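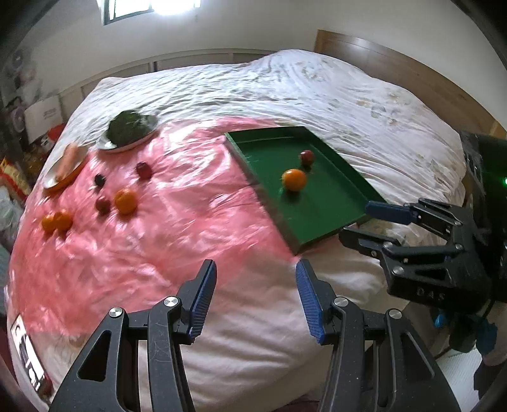
4.2 Food placed on beds and other soft surfaces

Most advice on home food handling assumes a table. The guidance we reviewed for the Tikdale survey speaks of counters, boards and sinks, and it treats the bed as a place where food may be eaten but never sorted or set out. We doubt that this matches how people live in one-room apartments. Of the 1623 households that returned the long form, 212 reported laying out produce on a bed at least once in the week before. Figure 7 gives one such layout: a pink plastic sheet spread over part of a white duvet, broccoli on a silver plate, small fruits lying directly on the sheet, and a green tray with low walls holding two more fruits. The sheet does not reach across the whole bed, and the tray sits partly on bare duvet. Both points matter for the argument that follows.

The usual claim, repeated by Geagea in his work on the Disow apartments, is that a plastic cover turns a bed into a usable work surface. We are not convinced. A cover keeps juice off the bedding, and we accept that much. It does little about slope. A duvet sinks under a plate and rises beside it, and a cover that is already wrinkled gives round items plenty of places to settle that the person did not choose. Households in our sample who said they were happy with the cover were mostly those who also used plates or trays. It is hard to see how the cover earned the credit.

Nor do we think much of the claim that people group food by kind when they have room to do so. In Figure 7 dark red and orange fruits share the same part of the sheet, and the tray holds one red and one orange fruit together. One picture proves nothing, of course, but the written answers lean the same way. Asked why an item was where it was, people said "it fit there" far more often than they named a rule.

Two cautions apply to our own figures. The Twal questionnaire asked about "soft furniture," and 20 respondents wrote in the margin that they meant a couch. We kept them in, which may have been a mistake. The form also went out in December, when many homes had guests and the table was taken.

We use cookies to improve your reading experience. By continuing to browse you accept our cookie policy. Accept | Manage settings

A stricter test would compare covered and bare bedding in the same home, with the same food and the same trays. The Tillow study came close but changed the trays halfway through, so its results cannot settle the matter. Until that work is done, we treat the cover as a laundry aid and make no claim for it in the model set out in Section 5.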